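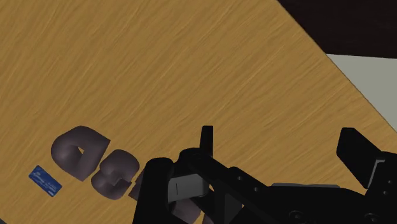
시뮬에서 학습한 정책, 손목 카메라만 쓰면 성공률이 왜 이렇게 떨어지나요

글쓴이 larnport_밤샘
분류: 로봇 학습 / 모방학습

급해서 두서없이 씁니다. 양해 부탁드려요.

Gusthorpe 논문 재현 중입니다. 시뮬에서 텔레옵으로 모은 시연으로 정책 학습시키고, 나무 테이블 위 글자 블록 같은 걸 집어서 줄 맞추는 태스크예요. 논문은 외부 카메라 + 손목 카메라 둘 다 쓰는데 부록에 손목만 써도 성능이 거의 유지된다고 되어 있거든요. 저는 전혀 안 그럽니다.

제 상황
- 시연 3,116개 (필터링 후)
- 평가 에피소드 100개씩, 시드 4개
- 시드 4개 합쳐서 카메라 두 대일 때 성공 366/400
- 손목만 쓰면 절반도 안 나옴. 시드마다 편차도 큼

실패하는 거 보면 패턴이 있긴 해요. 블록까지는 잘 갑니다. 근데 가까이 가면 그리퍼가 블록을 가려버려서, 그때부터 손가락이 옆 블록을 밀거나 허공을 집어요. 블록이 전부 같은 자주색이라 붙어 있으면 저도 화면만 보고는 경계가 헷갈릴 때가 있고요. 파란 카드는 방해물로 넣은 건데 이건 별 영향 없는 것 같습니다. 카드 빼고 돌려도 비슷했어요.

해본 것: 이미지 해상도 두 배, 랜덤 크롭, 학습 스텝 늘리기. 해상도는 쪼금 도움됨. 나머지는 차이 모르겠어요.

궁금한 건
카메라 위치를 옮겨야 하는지, 아니면 히스토리(이전 프레임)를 넣는 게 맞는지. 논문에는 카메라 마운트 각도가 안 나와 있어요. 9월 안에 결과표를 채워야 해서 둘 다 제대로 돌릴 시간은 없습니다ㅠㅠ

kisico_lab

비슷한 거 작년에 했어요. 일단 히스토리부터.

관측에 현재 프레임 한 장만 넣고 있으면 가려지는 순간 블록 위치 정보가 통째로 사라집니다. 접근할 때는 잘 보이다가 마지막에 안 보이는 거니까, 몇 프레임만 앞에 붙여줘도 꽤 살아나요. 저희는 두 장으로 시작해서 늘려봤는데 많이 넣는다고 계속 좋아지진 않았습니다. 너무 길게 넣으면 정책이 영상은 안 보고 직전 움직임만 따라 하기 시작해요. 멈춰야 할 데서 안 멈추고 계속 내려갑니다. 이거 보이면 줄이세요.

그리고 확인할 거 하나. 관절각이랑 그리퍼 열림 정도가 입력에 들어가 있나요? 손목 영상만 넣고 고유감각을 빼놓은 설정파일이 Brannigan 저장소 기본값이었던 걸로 기억해요. 재현하시는 분들 여기서 많이 걸림. 로그에서 입력 차원부터 찍어보세요.

카메라를 옮기면 관측이 달라지니까 시연 3천 개를 전부 다시 렌더링해야 하잖아요. 상태 저장해두셨으면 재생해서 다시 뽑으면 되는데 이미지만 저장하셨으면 답 없습니다. 그래서 순서상 히스토리가 먼저예요.

평가도 한마디. 100개씩 시드 4개면 나쁘지 않은데 합산만 적지 말고 시드별로 따로 적으세요. 편차 크다면서요. 그리고 블록 초기 배치가 두 조건에서 똑같은지도 꼭 보시고요. 저는 환경 시드를 고정했다고 생각했는데 카메라를 하나 빼니까 난수 호출 순서가 밀려서 배치가 다르게 나왔더라고요. 며칠 날렸음.

지나가던석사

그냥 카메라 두 대 쓰면 안 되나요? 논문도 두 대가 메인 결과 아닌가

mount_먼저

윗분 히스토리 얘기 맞는데 저는 카메라 먼저 건드리겠습니다.

손목 시점이면 어차피 손가락이 화면에 들어올 수밖에 없는데, 두 손가락 사이 공간이 보이느냐가 핵심이에요. 그리퍼 몸체가 화면을 많이 먹고 있으면 히스토리 넣어도 한계 있습니다. 마운트를 조금 뒤로 빼고 손끝 쪽으로 기울여 보세요. 시뮬이라 값 몇 개 바꾸면 끝이고, 상태 로그만 있으면 재렌더링은 밤새 돌리면 됩니다.

전부 다시 뽑지 말고 일부만 뽑아서 작은 모델로 비교해 보세요. 절대 성공률은 낮게 나와도 어느 각도가 나은지는 대충 보여요.

하나 더. 블록 색을 에피소드마다 바꿔서 한번만 돌려보시면 원인이 갈립니다. 색 다르게 했을 때 성공률이 확 오르면 가림보다는 붙은 블록 구분을 못 하는 거고, 그대로면 가림 문제. 물론 논문 비교용 숫자로는 못 씁니다. 진단용으로만.

부록에 각도 없는 건 저자한테 메일 보내보세요. 설정파일 하나만 달라고 하면 의외로 금방 줍니다.

larnport_밤샘 (글쓴이 댓글)

kisico_lab님 감사합니다. 입력 차원 찍어보니 그리퍼 열림 값이 빠져 있네요;; 관절각은 들어가 있고요. 이거 넣고 히스토리 두 장으로 지금 돌려놨습니다. 상태 로그는 다행히 있어요. 재렌더링은 이 결과 보고 하겠습니다. 시드별 숫자 나오면 여기 추가할게요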